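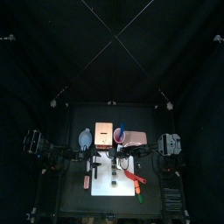 Week 4: Small Things on a Table
Everyday Objects workshop, Darncombe building
Notes by Tiziana Bianchini

Welcome back! Last week was all about big furniture, so today we shrink everything down to tabletop size – my favorite part of the course.

We start with the cup. A clear cup shows you everything, contents and all, and a colored rim changes it completely. Put a single stick in it and your eye goes straight up the stick before it ever looks at the cup. Try leaning the stick left, then right, and write down how the whole row feels different.

Next, boxes with slots. A slot is an invitation! Everyone who sees one wants to push something through it, which is why the coin bank has survived so long as a shape. Boyang Cao has a lovely chapter on this in the course reader (page 216), and I'd like you to read it before the Merrick visit.

Then bottles. A round bottle on its side is a different object from the same bottle standing up. It looks softer, it points somewhere, and it may well roll. Draw both.

Soft flat things, like sponges and foam pads, come last. They are quiet, and they make good neighbors for anything shiny or see-through.

For your own row
Pick 4 objects, none taller than your hand is long. Keep the colors pale – blue, pink and peach sit together beautifully on a dark surface. Leave uneven gaps. Draw the row from the front, then from above, 8 minutes each.

Bring to the next class
Both drawings, a soft pencil, and one object with an opening in it. The Golton group should bring their tracing paper too.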